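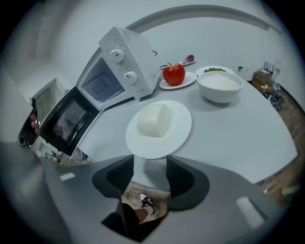
You'll hate it for the first hour, Siyabonga Moodley told me down the phone, and after that you'll be picking up everything in the house with it and your family will want it taken away. He was wrong about the hour. I hated it for most of a morning. He was dead right about the rest.

The thing in question is the Skernby, a hand-held gripper you can now hire by the month from Zekudholm, and I've had one on my kitchen worktop since the box arrived on Saturday, January 5, 2019. It's a robot's hand without the robot. You hold it, you squeeze, two fingers close, and a camera on it records what you're up to. When you've done the same job enough times you send the recordings off, and what comes back is a program that a real arm with the same sort of hand on the end can run. In my case the real arm is a Medine, the secondhand one I wrote about in November, which has so far learned to wave and to knock over a mug.

I've tried teaching it the usual way, with the little joystick pendant, and I'd sooner do my tax return. You nudge it left, you nudge it down, you nudge it too far down, you say a word your mother wouldn't like. So the idea of just doing the job myself, with a funny claw, while something else took notes, was very appealing indeed!

What turns up

One box, bigger than you'd expect. Inside there's the gripper, a charger, two spare pairs of finger pads, a roll of stickers for marking where things should go, and a booklet that has been translated by somebody with a great fondness for the word "kindly". Kindly squeeze. Kindly do not immerse. I grew quite attached to it.

The body is grey plastic and the fingers are dark, with a black mesh pad on the inside of each one, and it weighs 938 grams on my baking scales. That doesn't sound like much. Hold a bag of sugar out in front of you for twenty minutes and then tell me how it doesn't sound like much. My forearm was complaining by lunchtime on the first day, and I bake bread, so it isn't a feeble forearm. Zekudholm sells a wrist strap as an extra and I think it should be in the box.

Setting up was easier than I'd feared. You charge it (overnight, don't bother trying to use it plugged in, the lead is far too short), you wave it slowly round the room so it can get its bearings, and it beeps. Mine beeped crossly twice, then happily once. The second time I did it the cross beeps were because I'd left the blind down, so do let some light in.

Lunch, the long way round

Zekudholm suggests starting with something dull, like moving blocks from one mat to another. I had no blocks and I was hungry, so I started with lunch. I got out rice, tofu, a tomato and some greens, put them in bowls and on plates along the worktop, and set about teaching a robot to work my microwave.

I'll give you the job as I ended up doing it, which took a few goes to settle on. Door open. Bowl or plate in. Door shut. Turn the dial. Wait. Door open, food out, back on the worktop. It sounds like nothing, and you do it half asleep every day of your life, but try it with two stiff fingers and no wrist to speak of! The plates are the real trouble. A flat plate sitting on a flat surface gives you hardly any edge to get hold of, and I spent a silly amount of time chasing one along the counter like a man trying to pick up a wet bar of soap with salad tongs.

Bowls are much kinder. A deep bowl has a rim you can pinch from above, one finger in and one finger out, and once I'd worked that out I stopped dreading the rice. Tofu was the surprise. I'd expected to crush it, and I did crush the first block (we had it scrambled), but there's a setting that limits how hard the fingers close, and on its second-softest notch the pads held the next block without leaving much of a mark. Tomatoes were fine on anything short of full squeeze. Full squeeze, well, I have washed the wall.

The microwave door is where I cheated. You're meant to do everything with the gripper and keep your other hand out of it. The trouble with my door is that it likes to swing back at you, so I kept hold of it with my free hand while I got on with the food. I rang to ask whether this would ruin everything, and was told very patiently that the program would simply learn a world in which somebody kind is always holding the door. Fair enough. I went back and recorded a second lot with the door left to its own devices, and those are the ones I sent off.

How many goes does it need?

More than you'd like. Zekudholm asks for 120 recordings of one job before it will promise you anything, and recommends 200 if the job has a door in it. Mine has a door in it. I spread them over a week and a half, a batch before lunch and another after the washing-up, and I won't pretend the last few sessions were a thrill. What saved me was the radio, and a trick Siyabonga passed on, to shift everything a little between goes. Plate a bit left, bowl a bit forward, tomato where the tofu was. If you always put things in exactly the same place the arm learns the place and forgets to look for the plate, and then one day someone moves the plate.

It will also tell you when a go was no good. There's a little light by your thumb that turns amber if you've been too quick or the camera has lost its bearings, and you can bin that one with a long press. I binned plenty early on. By the end I was going along at a nice steady pace, rather like someone carrying a full cup of tea across a carpet, and it hardly grumbled at all.

One moan. When you lean in close to a cupboard or an open door, the camera can't see a lot besides that, and the amber light comes on just as you're at the fiddly bit. The booklet says kindly to step back. I can't step back, there's a table there.

Sending it off

The recordings go up overnight through a small program on your computer. Mine is an old laptop on slow country broadband, so for "overnight" read "two nights and a bit of the Tuesday". Then you wait. I got my file back sooner than I'd been told to expect, with a friendly note pointing out that in some of my recordings I'd turned the dial the wrong way and back again, and asking if I'd like those taken out. I said yes please and felt a bit caught.

On the Medine, the first run was slow and rather lovely. It went to the bowl, dithered, pinched the rim, and put it in the microwave. It then shut the door with the side of its hand, which is exactly how I do it, and I'm not ashamed to say I shouted for the rest of the household. The dial it managed about half the time. The flat plate it hardly managed at all, and since I hardly managed it either I can't very well complain. It did pick up the tomato every time I asked, and I asked a lot.

A second opinion

Otis Whitfield had the Skernby before me and used it for folding tea towels at the Tshabalala, the café on our high street. He gave up. He found the fingers too thick for cloth, and thought the pads picked up fluff so badly that they needed a wipe after every few goes. He did like the people on the phone line, and he said he'd hire it again for stacking cups. I tried a tea towel myself after speaking to him and I'm with Otis. It's a tool for lumps, this, and for handles and rims. Cloth, paper and anything thinner than a biscuit will drive you up the wall.

Should you hire one?

You'll want an arm already, or a friend with one, and it has to be able to take the matching hand. Zekudholm lists 24 that do, and the Medine only sneaks in with an adaptor plate that took me an evening and a borrowed drill. If you've got that far, and you've tried the joystick and wept, then I'd say yes, go on, have it for a month. Two months if you've got a job, because you will not get through those recordings on weekday evenings and stay cheerful.

I would clear the worktop first, and I'd pick one job and stick to it. I got greedy and tried to do the kettle as well in the last few days, which meant a half-finished kettle and a very tired arm. Mine, I mean, the Medine was fine.

Ask for the strap when you book. Buy extra pads too if you'll be anywhere near food, as mine still smell faintly of onion after three washes in soapy water (in a bowl, fingers off, kindly do not immerse the rest). The box has to go back in its original packing, and I've already cut up half of mine for the cat, so I'll be spending the weekend with a roll of parcel tape.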